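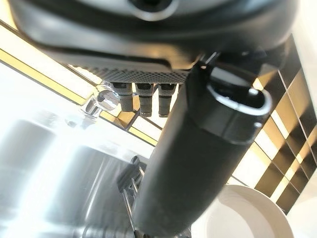
Kane McPhee, bench notes, 2024-05-29

Gripper trials at the drinks counter, continued. Same arm as before, same wrist camera, and the same yellow and black tiles that make our exposure control lose its mind.

Dolisik fingers came off first thing and the Vendano gripper went on. It's the fat one. On paper the extra girth costs us nothing. On the wrist camera it costs most of the middle and a good slice of the right, so whatever the arm is doing over there it is doing on faith. Of the three nozzles you can still see all of them, with the right-hand one closest to being swallowed. I've asked for the camera bracket to go out by 18 mm. Benavides say they can print one, and have also said August, which I'm choosing to read as a joke.

Ran the nozzle approach 17 times with each gripper, cup dummy in hand, no liquid. Dolisik: stopped under the right nozzle every time but 2, and both misses were short. Vendano: more misses than I care to write in ink, all on the same side. The grip itself is lovely. It holds the dummy like a bank holds money. Getting the dummy to the correct place is where it falls down.

I think the trouble is in the pose estimate. The detector wants the edges of the nozzle tips and the dark bands just above them, and it wants them against something calm. The bright panel behind is fine. The stainless lower down is not - it washes out to white and silver stripes, and the detector is delighted to find a nozzle in any of them. Locked the exposure at 352 in the driver's own units (the manual declines to say what they are) and the false ones dropped away. So did the tiles' worst glare. Should have done that before the Dolisik runs as well, so strictly the comparison isn't fair and I'll have to do those again. Annoying.

Also: the clear glass thing to the left of the nozzles. Depth returns nonsense for it, as depth does for anything made of glass. Masked it by hand for now. If it gets moved the mask will faithfully guard an empty patch of counter.

Controller: still the Pladingate box. No faults, one sulk after the tool change because I hadn't updated the payload. My fault, though the error text could have mentioned payload at some point.

Next
Repeat Dolisik with exposure locked.
Try approaching from the left with the Vendano so the body stays clear of the nozzles.
Keep the arm slow near the plate, bottom right. It's closer than the planner thinks.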